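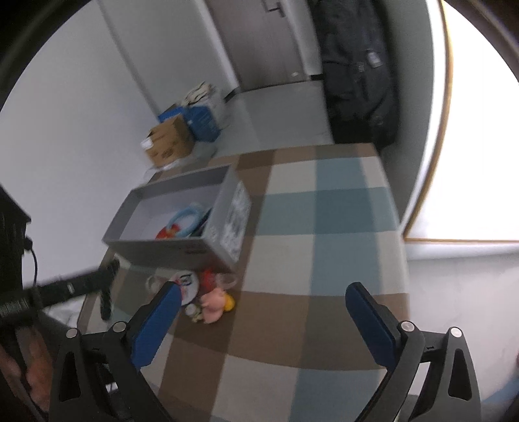
Zaston College open day - computing and IT programs

Went up in July for the open day at the Zaston campus, mostly to suss out the two-year computing diploma for my nephew, partly for me as I keep saying I'll go back and finish something. Got there late. Parking behind the trades building, four bucks in coins, machine doesn't take cards. Bring coins.

Sign-in desk at the Brimik building, ground floor. They give you a lanyard and a map. Map is wrong about the stairs. Ask.

First talk was at 10 am, program overview. Short version: one common first year for everyone (programming, networks, databases, a maths unit, a writing unit), then you pick a stream. Streams are software, systems support and data. You can swap streams up to the end of first term in second year but you may have to pick up a unit over summer. The full-time load is four units a term, evening students usually do two.

Programming starts in Python now. Used to be Java. A bloke behind me was quite cross about this and said so for a while.

Class sizes - 30 in the labs, lectures are bigger. Evening labs run smaller, 17 in the one they had on the timetable board. I'd take the evening one just for that. 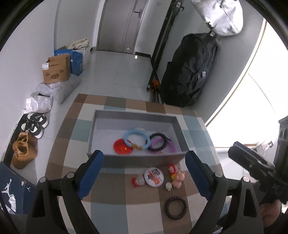 Page last changed: July, 4:40 pm (fixed the bus number)

Labs next. Three rooms on level two, all the same layout, decent monitors, chairs not great. Machines get wiped every night so save to your own drive or the college server. The networking lab is the good one, proper racks you're allowed to pull apart, cables everywhere. A second-year student was re-terminating a patch panel and let people have a go. I did one. Failed the tester. Did it again, passed.

Anwara Kanagaratnam runs the first-year programming units and took the Q&A. Straight answers, which I liked. Someone asked if you need your own laptop - no, but it helps, and don't spend a fortune on it. Someone asked about maths - year 11 is enough, there's a free bridging course in the two weeks before term and she reckons most people who struggle are the ones who skipped it. Asked her about credit for old study. Anything under 9 years old gets looked at, older than that you'd sit a challenge test. Mine is older. Oh well.

Work placement is in the last term. Students find thier own or go on the college list. Ursu was on the list (payroll software) and so was Tetuvex, who had a table in the foyer and a woman explaining what a help desk shift is like. Useful chat, more useful than the brochure. 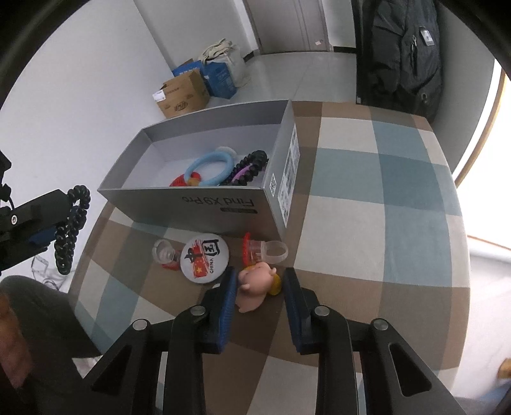

Costs. Application fee is 79 dollars, non refundable, waived if you apply on the day. Didn't know that beforehand so had no transcripts with me. You can put the form in and send the transcripts after, the desk will tell you the cutoff. Textbooks mostly online through the library, the networking one you have to buy.

Canteen shuts at 2. Coffee ok. Sausage rolls gone by the time I got there.

Missed the data stream demo becuase it clashed with the lab tour. If you're going to the next one, do labs early and then the demo, the tours repeat every half hour but the demo only runs once.

Bus 17 stops right out front and goes to the station, so skip the car park if you can. Nephew has put software down as first pick, systems second. I took an evening form home, it's on the fridge.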